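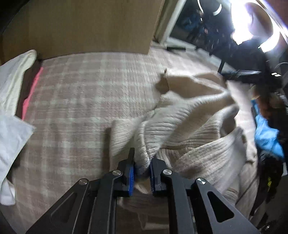

Rib knit

Rib knit (also ribbing or rib stitch) is a weft-knitted fabric in which vertical columns of knit stitches, called wales, alternate with columns of purl stitches. The knit wales stand forward and the purl wales recede, giving a corded surface with marked crosswise stretch. Rib fabrics are used for cuffs, collars and waistbands, and as the main fabric of sweaters, leggings, lounge trousers, hats and blankets.

Structure

A rib is named by the number of knit and purl wales in each repeat. In 1x1 rib a single knit wale is followed by a single purl wale; in 2x2 rib the wales alternate in pairs. Unequal arrangements such as 3x1 and 5x2 are known as broad or uneven ribs. A balanced rib looks the same on both faces when relaxed, while an uneven rib has a distinct front and back.

The loops of adjoining knit and purl wales are drawn in opposite directions through the fabric. The yarn passing between them is twisted and tends to pull the wales together, so that the purl columns fold in behind the knit columns. A relaxed rib is therefore narrower and thicker than plain knit made on the same number of needles. It also lies flat at the edges, where plain knit curls.

Production

Machine-made rib requires two sets of needles. On a flat-bed machine the beds are set in an inverted V, with the needles of one bed offset from those of the other. On a circular machine one set is carried in the cylinder and the second in a dial placed at right angles to it. Fine gauges are used for underwear and T-shirt collars, coarse gauges for outerwear and household goods.

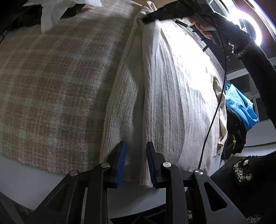 Loop length is the main variable under the operator's control. A longer loop gives a softer, heavier-draping fabric with poorer recovery; a shorter loop gives a firm fabric that returns more fully to its original width. Elastane is often fed in with the main yarn where the garment must hold its shape at the knee or elbow.

The Skimmont mill at Plarkbridge was an early regional producer of wide rib for household use. Its first rib shed held 11 circular frames, and a later inventory lists 373 cones of undyed yarn in the finishing store. The mill's pattern books, catalogued by Verna Wojcik, show that most of its output was 2x2 rib in natural shades. Production moved to Dreltasden after the original building was sold.

Varieties

Full cardigan: a tuck-stitch rib in which both needle beds tuck on alternate courses. It is bulky and wide.

Half cardigan: tuck stitches are formed on one bed only. The two faces differ in appearance.

Interlock: two 1x1 ribs knitted through each other. It is smoother and less extensible than ordinary rib.

Casado rib: a local trade name for an uneven rib with a dropped needle between each group of wales. The missing needle leaves a shallow channel and reduces the weight of the cloth.

Use in garments

In trousers and leggings the wales normally run from waist to hem. Stretch is then greatest around the leg, where it is needed, and least along its length. Panels cut with the wales running sideways lengthen in wear and are seldom used except as trim.

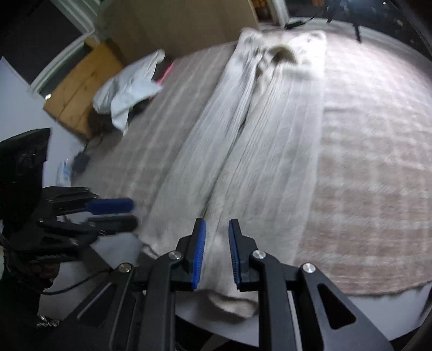 Ribbed trousers in pale cream-grey, with the ribs running the length of the legs.

Waistbands are either knitted in one with the body or attached as a separate tube, with or without an elastic insert. Seams are sewn with an overlock or other extensible stitch. A plain lockstitch tends to break when the fabric is stretched across the seam.

Testing

Width recovery is measured by extending a conditioned specimen to a set load, releasing it and recording the remaining growth after a rest period. A method described by Barrett Benavides uses 3,000 cycles of low-load extension to imitate extended wear. Results depend strongly on fibre: wool recovers well, cotton poorly unless blended, and acrylic falls between the two.
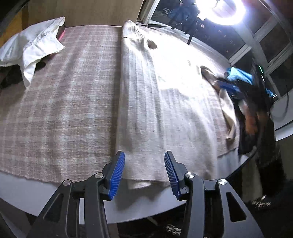 Care

Rib knits are generally dried flat, as the weight of the water can stretch a hanging garment lengthwise. The fabric is eased to its finished measurements while damp and left until dry. Pressing with a heavy iron flattens the ribs; steam held just clear of the surface is preferred. Garments are best stored folded.

See also

Plain knit
Purl fabric
Interlock
Brioche stitch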